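4.2 Release Practice Among Independent Metal Labels

Singles issued before an album remain the main way in which small metal labels bring a record to the public.

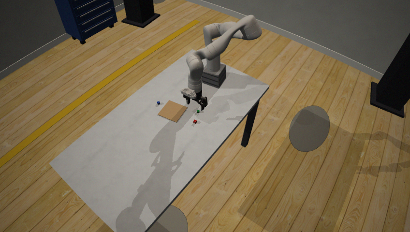
One respondent at Jultard objected to this account, stating that a single is chosen for the length of its video budget and that the band often learns of the choice after the label has made it. A second remark from the same label held that the third single is the one that sells vinyl, whatever the first two have done.

Figure 4. Simulated robot arm mounted at a table, with a square board and three small cubes in its work area.

The survey data allow both remarks to be tested in part. Of the 1,406 releases in the sample, those from Iro and Zaderska follow a fixed order: a lyric video, then a performance video, then the album. Angelovski departs from this order and places its pre-order page online before any music has been heard. Jultard uses no fixed order, and its release notes differ in form from one band to the next.

The time between the first single and the album was 11 weeks at Iro and Zaderska alike. Albums due in August were treated differently. Both labels moved the first single forward so that the songs would be known to festival audiences, and both held back the limited formats - colored vinyl, box sets and cassettes - until the tour dates had been announced.

Pre-order figures were supplied by 2 of the labels only, and under terms that do not permit their publication by title. They show a clear rise on the day a video appears and a smaller one when the track listing is made public. No such rise follows a change of cover art. The claim concerning the third single is supported for vinyl at Zaderska, but the records kept by Iro do not separate vinyl from other formats and cannot be used here.

Releases that were reissues or live recordings were coded separately and are discussed in Section 4.3.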